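The Pilthorpe is a 9-pocket travel wallet for people who carry more than one passport, a stack of tickets and cash in a few currencies. Nuchit makes it in Jeltdale, in black, olive and sand.

Closed, it fits a jacket's inside pocket. Open, it lies flat on a check-in counter, so you can hand over papers without emptying the whole thing. 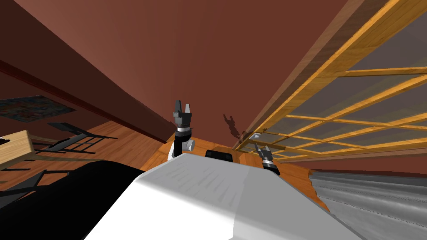
## What it holds

- 3 passports, side by side
- boarding passes, folded once
- six cards
- bills up to the size of a 200 euro note
- a SIM tool and two spare SIMs, in the zip pocket

The outer fabric is Skindex, a coated nylon that wipes clean with a damp cloth. It is not waterproof – rain for a few minutes is fine, a river crossing is not. The lining is plain cotton and will pick up ink if you leave a pen uncapped. 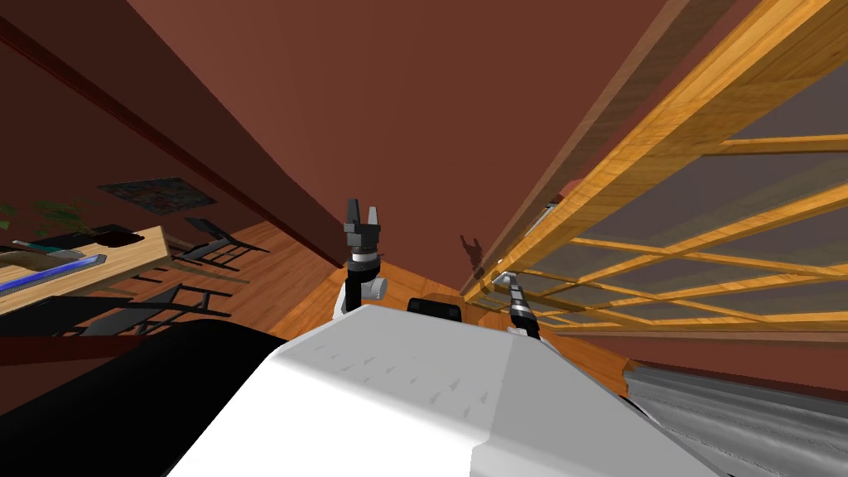
The neck cord unclips at both ends and can be swapped for a wrist loop, sold separately. Replacement cords come in one length, 100 cm, and you shorten them with the slider. Don't machine wash the wallet. The coating peels.

Orders placed before noon ship the same day, except on weekends. Returns are free for unused wallets with the tag still on.

## From buyers

Most of the reviews so far come from people on long overland trips.

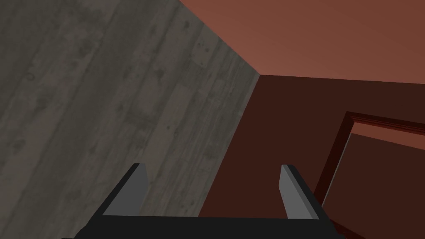

Took mine through Bolivia and Peru on night buses and the zipper still runs fine. The card slots were tight for the first week. I'd like a second cord in the box. – Skindex fan, Tuesday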